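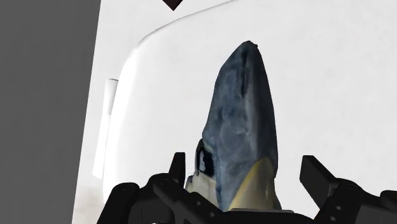 Simulated grasp of an object with a scan-like texture, held between the gripper fingers.

Software Engineer, Grasp Planning and Simulation

Flidville office, full time, permanent
Posted 6 August 2022

Shimada Robotics writes software for robot arms that pick things up and put them away. We do not build arms or grippers. Our customers already own them, and we supply the planner, the controller and the simulator that go on top. The planner is called Pernov. It takes a depth image, proposes grasps, checks each one against the arm's reach and the surroundings, and sends a path to the controller.

We are hiring one engineer to work on the simulation side of Pernov. The team is 6 people at present and shares one room with the test cells, so you will be close to the hardware even though most of your day will be spent in code.

About the work

Most of our grasp testing happens in simulation before anything is tried on a real arm. Test objects come from 3D scans, and scans are messy. Meshes have holes, textures are stretched over the wrong faces, and the collision shape often does not match what the camera renders. A grasp can look fine on screen and still fail because the finger pads are touching a convex hull that sits well outside the visible surface. A large part of this job is finding those cases and fixing the tools that let them through.

The rest is contact behavior. Our current contact settings were tuned by hand for boxes and cans. They are less reliable on tapered and irregular shapes held near one end, where a small error in friction or pad angle lets the object tip or slide. We want settings that can be fitted from recorded data on the real arms, and a test suite that tells us when a change to the physics step has made things worse.

What you will do

Maintain the import pipeline that turns raw scans into simulation assets, including mesh repair, scale checks, convex decomposition and mass estimates.

Improve the gripper models. Our two-finger models use linked joints, and the way the linkage is currently closed costs us too much time per step.

Write the wrist camera renderer's test cases. The perception group trains on these renders and needs to know when lighting, lens or texture handling has changed.

Run the nightly grasp trials, read the failures, and sort them into planner faults, controller faults and simulation faults. The person in this job owns the third group and writes up the other two clearly enough for someone else to act on them.

Spend time on the real arms, usually in blocks of 2 days, comparing recorded runs with the same runs replayed in simulation.

Answer questions from customers' engineers when they build their own scenes. This takes up a few hours in a normal week.

What we need from you

Good working knowledge of C++ and Python. The physics and planning code is C++, and almost everything around it is Python.

Experience with at least one rigid body physics engine, at the level where you have had to read its source to find out why something was happening.

A solid grasp of rigid transforms, joint kinematics and basic contact mechanics. A degree is one way to show this. Past work is another, and we will look at it just as carefully.

The habit of writing things down. Bug reports, test notes and design notes are read by people on the Zilton site who were not in the room.

Useful but not required

Motion planning, ROS, GPU rendering, mesh processing, or any time spent running a real gripper. Experience with training data for grasp detection would also help, though you will not be training models in this role.

Hours and place

The post is based in Flidville. You can work from home 2 days a week once you have settled in. The Zilton site is where customer systems are put together, and you should expect to travel there every second month or so. We pay for travel and lodging. Core hours are 10 to 3 and the rest is up to you. There is no on-call duty.

Paid leave is 20 days a year plus public holidays. Health and dental cover start on your first day. The pay band is sent to every applicant we invite to a first call, before the call takes place.

How to apply

Send a resume and a short note to the jobs address on our contact page, with "Pernov simulation" in the subject line. In the note, describe one simulation or control problem you worked on, what you measured, and what you changed. One page is enough. Links to code are welcome, but please tell us which parts are yours.

We reply to all applications within 7 working days. The steps after that are a phone call, a paid task done at home, and a visit to Flidville to meet the team and walk through your task. The task uses one of our scanned assets with a known fault in it. We limit it to an afternoon and will not ask you to present slides.

Applicants who wrote to us in July about the controls opening do not need to send their resume again. A line saying you would like to be considered for this post is enough.

You must have the right to work in the United States. We cannot sponsor visas for this position. Please do not apply through agencies.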